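Plorno New Music Ensemble
Interim Report to the Sosta Arts Fund
Monday, September 21, 2020

Summary
The grant supports a new work for chamber group and a short run of concerts built around it. The score is finished, the parts are printed and rehearsals have started. Spending is within the budget agreed in June.

The commission
Đorđević's quintet for clarinet, two violins, viola and cello was delivered on time and runs 20 minutes. The slow movement came in longer than planned, and the composer has agreed to a small cut before the last section. The cello part was sent back once for page turns and has been corrected. Full score and parts are now with all players.

Rehearsals
We have held two full rehearsals at the Plomov hall. The first was a read-through. The second went to the opening movement, where the changes of meter still need work, and to balance - the clarinet covers the viola in the middle register, and we have moved the viola to the outside seat. The clarinetist missed the second half of that session and will make up the time in sectionals.

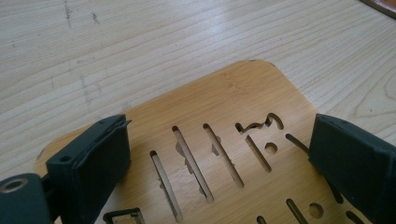
Tabletop and bamboo board, followed by a close view of a curved reddish-brown piece.

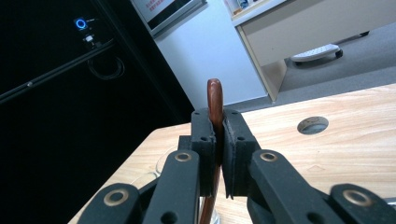

Audience and tickets
The Plomov hall has 446 seats. We plan to sell fewer than half of them, with gaps between groups, and will adjust if local rules change. Ticket prices stay as stated in our application. The printed program will carry the Fund's logo on the back cover.

Budget
Commission fee and copying are paid in full. Hall rent is paid through the second rehearsal. Player fees are due after the concerts. The travel line is underspent, and we ask permission to move the balance to recording - a revised sheet is attached.

Next steps
Sectionals for the strings, then a run-through with the composer listening. Program notes go to the printer after that. The final report will include the recording and ticket figures.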